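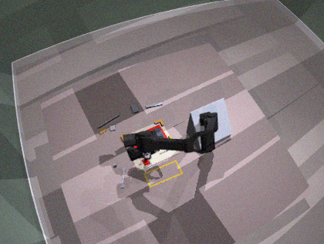
Black robot arm on a pale pedestal, and all those mauvey pinks underneath. It's a render.

OK, film festival thread, because I've got the Wednesday off and a program with far too much circled in it.

First up was Cárdenas, the one about the ferry pilot who stops answering his radio. Two and a half hours and I'd have sat through another one! The sound in the engine room scenes got right into my ribs.

Then Cluda, which everyone in the queue was raving about. Look, it's gorgeous, every colour in it is gorgeous, but I didn't believe a word those sisters said to each other. Sorry to the bloke next to me who sobbed the whole way through.

Favourite so far is Tamik, easily. Ningsih Lubis plays the grandmother and she's barely got a line until the kitchen scene - and then she's got all of them. If she doesn't win something I'm writing letters.

It was in the 60 seat cinema upstairs too, so if you want the second session, book this arvo. They had 200 on the waitlist for the first one.

Skipped the big opening night at the theatre. 2,000 people and one bar, no thanks. Took the 504 home and had toast.

Still to come: Cledico (horror, subtitled, apparently there's a goat), the restored musical, and the shorts if I can stay awake for a 9 pm start.

Anyone else going to Cledico? I've got a spare ticket and I'm not brave enough to sit through it on my own. Choc tops are on me.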